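Guest houses on Talavera Road have until December to register with the town or stop taking bookings, it was confirmed on Tuesday, February 29, 2000. Fee not set yet – more when we get it.
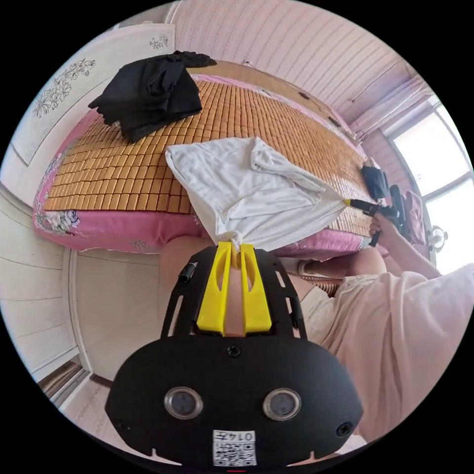
A white cloth on a bed.

Owners not happy. Mwajuma Kombo, who lets two rooms at the Mistico, said the form runs to six pages and asks for a fire plan she has allready sent in. "Same plan, same desk."

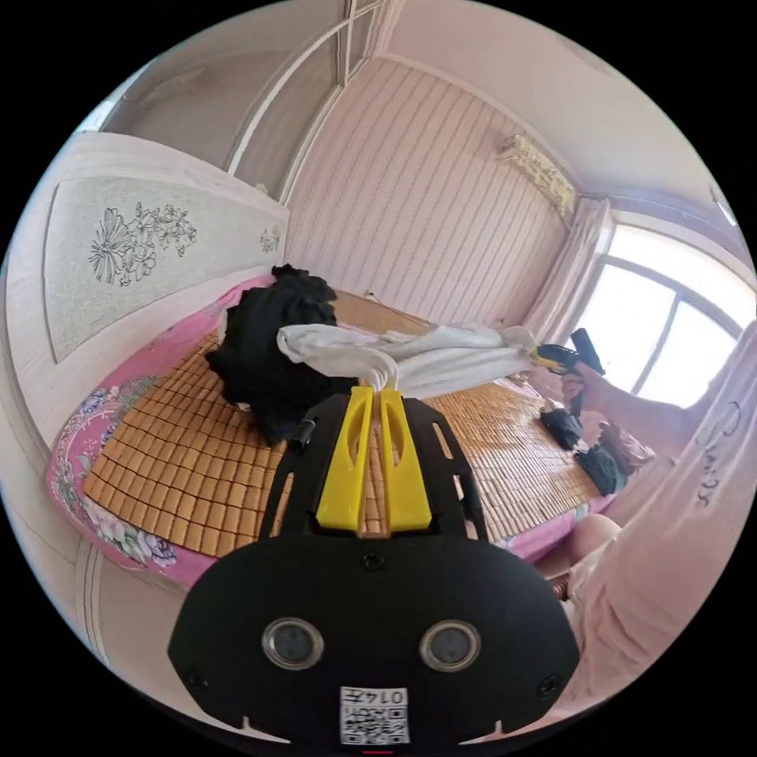

Henk De Smet, for the town, said nearly three in ten places had never signed up. Help with forms at Lundell Hall, mornings only. Bring proof of adress.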